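Plidanitz研修室だより 第22号

糸のことばかり考えた夏

8月の縫合ワークショップが終わりました。暑いなか、Skesteck棟の2階まで上がってきてくださったみなさん、本当にありがとうございました! 申し込みは30人を超えて、準備していた椅子では足りず、隣の部屋から運び込むことになりました。糸と針だけの地味な会にこんなに集まってもらえるとは思っていなかったので、運営側はかなり浮かれています。

今回のテーマは「糸さばき」でした。いつもの会では針の持ち方や刺入の角度から入るのですが、前回のアンケートに「針は通せるようになったのに、そのあと糸がぐちゃぐちゃになる」という声がいくつもあって、それなら一回まるごと糸に使ってしまおう、と。ふだんは最後の少しの時間で駆け足になるところなので、朝から夕方まで糸の話ができるのは、企画した側としてもたまらなく楽しい一日でした。

糸には癖がある

午前中は、針を使わずに糸だけを触る時間から始めました。袋から出したばかりの糸は、巻かれていた形をよく覚えています。そのまま使い始めると、くるんと戻ろうとして、結びたいところと違う場所に輪ができる。指の腹でそっとしごいてから使うだけで、びっくりするほど素直になります。しごくといっても力はいりません。強く引っぱると表面が傷むので、軽く伸ばして、少し待つ。これだけです。

編み糸とモノフィラメントを並べて触り比べる机も用意しました。編み糸は手に吸いつくような感触で、結び目が落ち着きやすい。そのかわり、組織を通るときに少しざらっとした抵抗があります。モノフィラメントはするすると通って気持ちがいいのに、結んだあとに油断するとゆるんでくる。教科書では数行で済んでしまう違いですが、目を閉じて両方を触ってみると「ああ、これか」と腑に落ちる方が多かったようです。あちこちの机から「ほんとだ」という声が上がって、こちらまでうれしくなりました。

黒っぽい糸を選んだ理由を質問されたのですが、これは単純に見やすいからです。淡い色の練習面の上では、糸がどこを通ってどちらに曲がっているかがはっきりわかります。慣れてきたら薄い色の糸でもやってみてください。急に難しくなって、自分がどれだけ目に頼っていたかがよくわかります。

張る糸と、遊ばせる糸

午後はいよいよ練習面の上での糸さばきです。ここで何度も繰り返したのが、「片方を張ったら、もう片方は遊ばせる」という話でした。

初めのうちは、どうしても両方の糸を同じように引きたくなります。きれいに揃えたい気持ちはよくわかるのですが、両方を張ってしまうと次の動きに使える余裕がなくなります。輪を作りたくても糸が足りない、向きを変えたくても動かせない。そして焦って引いたときに、練習面の表面がぐいっと持ち上がってしまう。現場でいちばんやりたくない動きです。

そこで、まず一本を軸に決めます。軸の糸はまっすぐ、面に沿うくらいの低い角度で。高く引き上げると力が上向きにかかり、縁が浮いてきます。もう一本はゆるく弧を描かせたまま置いておく。たるんでいるのが不安で、つい触りたくなるのですが、ここは我慢です。ゆるい糸は次に使うための貯金のようなもので、残しておくほどあとが楽になります。

面白かったのは、同じ説明を聞いていても、机ごとにゆるませ方がまるで違ったことです。大きくふわっと弧を作る方、短めに控えめに置く方。どちらでもかまいません。大事なのは、ゆるんでいる糸が今どこにあるかを自分で言えることで、見失ってしまうと、輪の中に余計な一本が入り込みます。休憩のあいだも、ほどけない玉を囲んで「どこで入ったんだろう」と盛り上がっている机がありました。ああいう時間がいちばん勉強になるのだと思います。

つかむ場所ひとつで変わる

細い器具の先で糸をつかむときは、根元に近いところを持つのか、離れたところを持つのかで、できることが変わります。根元のそばで持てば、張りの加減が手元に伝わりやすく、糸の向きも決まりやすい。離れて持てば、大きな輪が作れるかわりに、先のほうが思わぬ方向へ流れます。

ワークショップでは、まず根元のそばで押さえて、糸がどちらへ出ていくかを見る練習をしました。押さえた先から糸がどう伸びていくか、影がどこに落ちるかまで見てください、とお願いしたら、みなさん急に静かになって、部屋じゅうが練習面に顔を近づけていました。影を見る、というのは少し変わったやり方に聞こえるかもしれません。糸と影がくっついていれば糸は面のすぐ上にあり、離れていれば浮いています。照明の向きさえわかっていれば、奥行きの手がかりとしてかなり頼りになります。

もうひとつ、つかむ力のこと。編み糸は繊維の束なので、同じところを何度も強く挟むと毛羽立ってきます。練習だからと気にせずに使い続けていると、本番でも同じ持ち方をしてしまいます。練習用の糸でも、もったいないと思わずに、毛羽立ったら替えてください。糸箱にはたっぷり入れてあります。
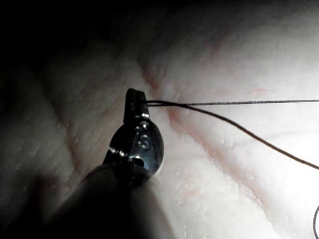 器具の先から右へ延びる二本の糸。上はほぼ水平に張り、下はゆるやかな弧を描いている。

糸がこんなふうに別々の表情をしているのを見ると、ついじっと眺めてしまいます。張っているほうは定規で引いたような線で、よく見ると細かな撚りか編み目のような模様がある。もう一方は最初だけ寄り添って、それからふっと離れていく。午後いっぱい話していた「張る糸と遊ばせる糸」が、そのまま形になっていて、編集しながら思わず声が出ました。みなさんもぜひ、自分の手元の糸をこれくらい近くで見てみてください。

おうちでできる5分練習

「次の会まで何をしておけばいいですか」という質問がたくさん届いたので、短い練習をひとつ紹介します。時間は5分。長くやる必要はまったくありません。

用意するのは、濃い色の糸と、淡い色のやわらかい面。シリコンのパッドがなければ、厚手の布を畳んだものでも十分です。糸を面に一度通して、両側に同じくらいの長さを出します。片方を面に沿ってまっすぐ張り、もう片方は弧を描かせて置く。そのまま、張った糸を動かさずに、ゆるいほうだけをつまんで位置を変えてみてください。右に、左に、手前に。張ったほうがぴくりとも動かなければ合格です。

慣れたら左右を入れ替えます。利き手と反対の手で張りを保つのは思っている以上に難しくて、最初は糸が波打ちます。それでいいんです。しばらく続けていると、ある日すっと手が止まるようになります。

テレビの音を聞きながらでも、お湯が沸くのを待ちながらでもできます。ただし針がついたままの糸を使う方は、必ず決まった置き場所を作ってください。終わったら針の数を確かめて、ふたのある容器へ。小さなお子さんや動物のいるご家庭では、針なしの糸で練習するのをおすすめします。

道具だな更新のお知らせ

練習面を新しくしました。長く使ってきたSteynのパッドは穴だらけになり、縁のほうがぼろぼろになっていたので、思いきって入れ替えです。今度のPlurktonパッドは少しやわらかめで、引きすぎるとすぐに面が持ち上がります。力加減が目に見えるので、糸さばきの練習にはぴったりだと思います。古いパッドも捨ててしまうのは惜しいので、縁の傷んでいないところを切り分けて、持ち帰り用の箱に入れてあります。研修室に寄ったときに自由にお持ちください。

糸は太さごとに引き出しを分けました。前は全部がひとつの箱に入っていて、ほしい太さを探すだけで時間がかかっていましたよね。ラベルは引き出しの正面に貼ってあります。使いかけの糸は元の引き出しに戻さず、いちばん下の「使いかけ」へ入れてください。短くなったものも、結びの練習にはまだまだ使えます。

参加された方の声から

「糸がゆるんでいるとだめだと思い込んでいた。ゆるませていいとわかって肩の力が抜けた」
「影を見るというのが目からうろこでした。帰ってから靴ひもでも試しました」
「もっと長い時間やりたかった。お昼休みも糸を触っていた」
「隣の人のほどき方がうまくて、途中から教えてもらっていた」

靴ひもで試してくださった方、最高です。太さも硬さもまるで違うのに、張る側と遊ばせる側という考え方はちゃんと通用するんですよね。ほかにも身のまわりのひもで試した方がいたら、ぜひ教えてください。

次回は、今回の続きで結び目に入ります。同じ向きに結んでしまったときにどうなるか、わざと失敗した結び目をたくさん作って、引っぱって、ゆるむところをみんなで見比べる予定です。きれいな結び目を作る会はよくありますが、ほどける結び目を堂々と作れる会はなかなかありません。今から楽しみで、もう失敗作を机いっぱいに並べています。申し込みは研修室の入口にある用紙か、いつもの連絡先までどうぞ。椅子は多めに運んでおきます。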